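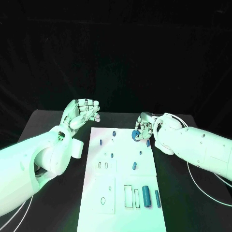

Fig. 4. Blue ring over the board.

4. Setting up the board and rings

The Skanico board is used lengthwise on a flat, dark table. Set it up before you open the ring bag.

4.1 Placing the board

1. Clear the table and wipe it with a dry cloth. Do not use spray cleaner; the film it leaves lets the board slide.
2. Lay the board down the middle of the table.
3. Press on each corner in turn. If a corner rocks, turn the board end for end and try again.
4. If the room has a bright window or a pale wall, hang a plain black curtain behind the table. Let the hem drop below the back edge of the tabletop.

Note: The curtain does not need to be pulled tight. Folds make no difference to the exercise.

4.2 Placing a ring

1. Pick up one ring by its edge, between thumb and fingertips. Keep the hole clear.
2. Bring the ring over the board and hold it level above the place where it is to go.
3. Lower it until it touches. Let go with the thumb first.
4. Return the hand to the side of the board before starting the next ring.

Keep the other hand open beside the board during the whole move. It may be used to steady the board, but not to guide the ring.

CAUTION: Keep cables off the board. Lead any loose cable out toward a corner of the table in a wide curve, and do not bend it sharply.

CAUTION: Do not drop rings onto the board. A chipped edge will catch on the surface and the ring must be replaced.

4.3 Storage

Put the rings back in the bag and stand the board on its long side. Replace the rings after 2,000 placements, or sooner if the edges feel rough. Spare rings are sold in bags of 60 under the name Skostar.

Section revised April 2020, Kilian Stöckli. For lighting, see section 5.

Contact | © Skanico | Back to top

This site uses cookies to remember your language and region. Accept | Settings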